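Call for Participants: Movement Study for Percussive and Street Dance
Posted January 27, 2022

Tuvo, a dance research studio in Skoltton, is recruiting dancers for a six-session study of weight transfer in percussive and street forms. Sessions are held in February at the Faulkner Street studio. The study is led by Janelle Bautista (choreography) and Bjarke Kárason (movement analysis). Its results will be used to revise the notation system applied in the Tuvo repertory.

Each session lasts three hours, including a warm-up. Participants learn short phrases, repeat them at fixed tempos, and then perform them in a cypher format without set counts. Floor pressure and sound are recorded throughout. Phrases are taught verbally and by demonstration; no reading knowledge of dance notation is required. 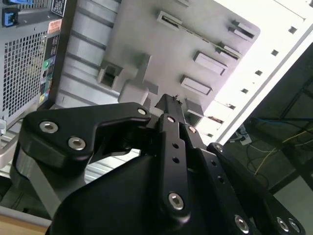 The current notation archive holds 1,274 phrases, of which 370 have no entry for heel and toe articulation. Priority will be given to applicants whose main form is tap, stepping, house, or breaking toprock, as these make up most of the incomplete entries. Applicants from other forms may apply and will be placed on a second list.

Requirements

Age 18 or over on the first session date.
At least three years of regular practice in one form. Formal training is not required. Battle, club, and crew experience counts equally.
Available for all 6 sessions. Partial attendance cannot be accepted, as the phrases build on one another.
Own shoes, with non-marking soles. Tap shoes may be worn on the portable floor only.
No lower-limb injury in the past three months. 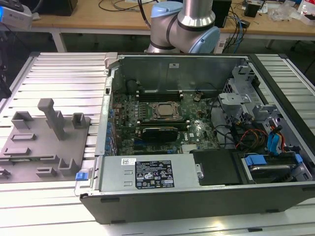 Payment and Conditions

Participants receive $47 per hour, paid after the final session. Travel within Skoltton is not reimbursed. Written consent is required before the first session, and a participant may withdraw at any time with payment for hours completed. Recordings are stored by Tuvo and are not shown publicly without separate permission.

How to Apply

Send one unedited video of up to two minutes, with feet visible and original sound, together with a short statement of practice history. Name your main form in the subject line. Applications go to Aileen Castillo at the Tuvo office. Questions about the floor, access, or footwear go to Wian Baloyi.

Selected applicants will be asked to attend a 20-minute placement call.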